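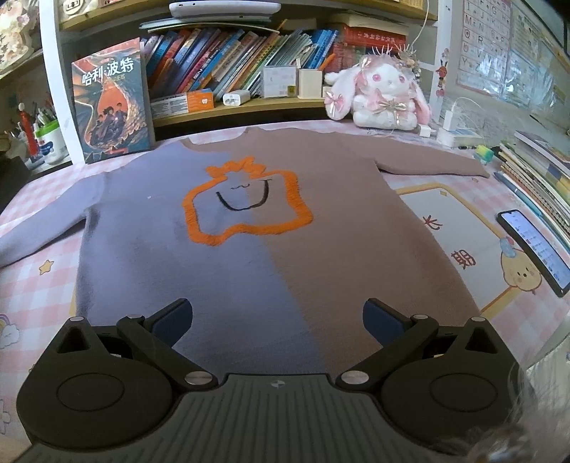 Makia hand gripper, kit for home building

Makia is a two-finger gripper which you hold in your own hands. You use it to pick up and move things, and a small camera on the tool records what the fingers are doing. The recordings can be used later to teach a robot arm the same work. We designed it at the Vistwood shared workshop for people who want to begin at home, on a normal desk, without buying an arm first.

The housings are black and dark grey and they mirror each other, each one with an engraved oval and a triangular opening at the top. Between them sits the ribbed grey centre plate. The fingertips are angled inwards and have dark blue pads.

What you can handle with it

We made the pads mainly for soft things. A knitted sweater laid flat on the table is a good first exercise: take one sleeve near the cuff, fold it over the body, open the fingers and go back. Do it slowly. Thick knit is easier than a thin shirt, but fuzzy decoration can catch on the edge of a pad, so it is better to grip beside it. A cloth with a strong pattern under the garment is no problem for practice. If you want to train a model from your recordings, please change the background from time to time.

Opening between fingertips: 100 mm
Hinge screws for spare finger set: M3
Power: none for the gripper itself, it is moved by hand
Camera: not included

In the kit

Left and right housing
Centre plate
Linkages and fingertips with pads fitted
Silver pins, large for the inner ends of the linkages and smaller for the outer points and the finger joints
Building guide on paper, 6 pages

Building

You need a small hammer, a flat file and a table you are not afraid to scratch. Press the large pins in first. Then fit the linkages and try the movement by hand before you put the small pins. If it is stiff, take it apart again and file the inner face a little. Please do not use oil near the pads, they lose their grip and we cannot clean them for you.

Zuzanna Kołodziej wrote the guide and Rami Zoubi drew the figures. In the older guide, figure 4 shows the left linkage upside down. If your copy has no red correction sheet, write to us and we send one.

Price and loan

The kit costs 50 pounds, collected from the workshop. Members can borrow a finished gripper for two weeks. Bring it back with the pads clean, and tell us if a pin has moved. Replacement pads are sold in pairs, dark blue only for the moment.

Last updated: March

Contact: Poonam Shukla, Vistwood shared workshop | © Vistwood | Back to top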